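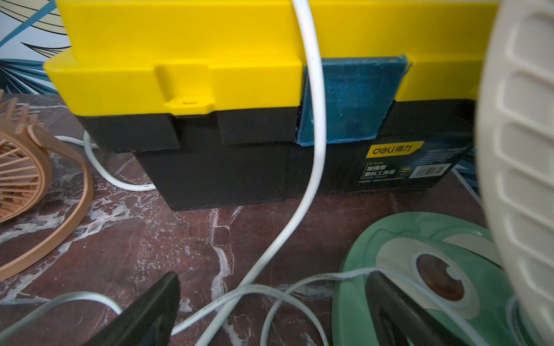 Wann kommt die neue Kevlow-Platte denn nun raus? Im Juni, auf Flondach, erst mal nur Vinyl.

22. Januar 2019

So, endlich raus damit, hab Oksana wochenlang genervt. 570 Stück in der ersten Pressung, mehr traut sich das Label nicht. Verstehe ich, finds trotzdem feige. Die letzte war nach einem Monat weg und jetzt zahlen die Leute Mondpreise.

Heute zum ersten Mal alle neun Stücke am Stück gehört, über Kopfhörer, im Zug. Seite A sehr laut, sehr nah dran. »Mudthorpe« ist das beste, was Huia je gesungen hat – diese Stelle, wo das Schlagzeug wegbleibt und nur noch der Bass läuft. Dreimal zurückgespult. Seite B noch nicht sicher. Zwei Nummern klingen wie die alte EP, nur sauberer. Muss ich nochmal hören, aber nicht müde.

Das Video auch gesehen, Rohschnitt. Kamrul hat in der Gatchalian gedreht, kurz vor dem Soundcheck. Viel Gegenlicht, viel Hinterkopf. Mir gefällts, Dalia findet es zu dunkel. Die Diskusion ging ewig hin und her, ich bin dann ausgestiegen.

Text fürs Heft muss bis morgen Mittag stehen, etwa 2.000 Zeichen. Habe 30 Wörter und eine Überschrift, die nichts taugt. Janaína will ausserdem noch ein Zitat vom Bassisten, der geht aber nicht ans Telefon. Morgen früh nochmal probieren, sonst nehm ich eben das vom Herbst.

Kaffee ist auch alle. Gute Nacht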